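How to Bring a Tidying Robot Into a Housekeeping Team

When we first heard that a robot was coming to work alongside our room attendants at the Hilela guesthouse, most of us pictured it taking over the whole round by June. It has been a gentler business than that, and I'd like to set down how we went about it, in case your own place is about to try the same.

Start with one job

Pick something that your people do many times a day and don't much enjoy. For us it was picking up toys in the family rooms, which means a lot of bending over beds at the end of a long shift. Ask the attendants which job they'd choose – they will have opinions, and they should be the ones heard first.

Set up the room

1. Strip the bed down to the fitted sheet and pillows. Take the comforter off and put it well away.
2. Set an open basket on the mattress where the arm can get to it from its side of the bed.
3. Lay out a few soft toys, with a hand's width or so between them.
4. Agree on who is watching the robot. That person stays in the room and has no other task.
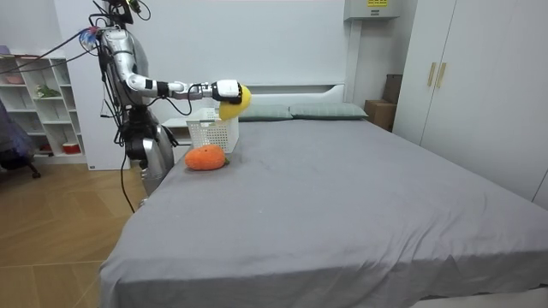
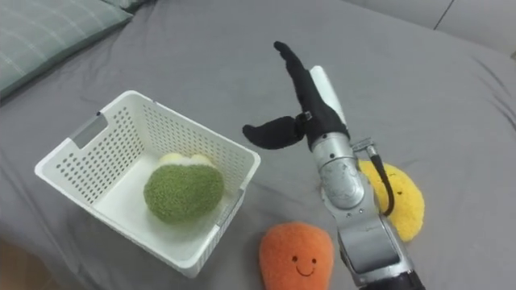
A plush lemon in the robot's grip (first picture) and the gloved hand beside the basket (second picture).

Let people watch before they work

Give everybody two short visits with the robot before it goes on anyone's schedule. We kept ours small, no more than five people at a time, and let folks ask whatever they liked. The questions were mostly about hours and pay, and hardly any were about the machine, so have your answers ready and put them in writing.

Rewrite the shift sheet together

An attendant who minds the robot is doing a different job, and the sheet ought to say so. On ours, a minder's shift has eight rooms on it, and the minutes spent waiting are counted as work. We also added a line for notes – a toy dropped, a sheet pulled crooked – and those notes are read at the start of the next shift, while the coffee is still going around.

Keep the hand skills going

Rotate the minder's job so that everyone still makes beds and checks rooms. Our attendants asked for this themselves, and I'm so glad they did! If the robot is out for the day, hang its card back on the board and split its rooms before anyone starts upstairs.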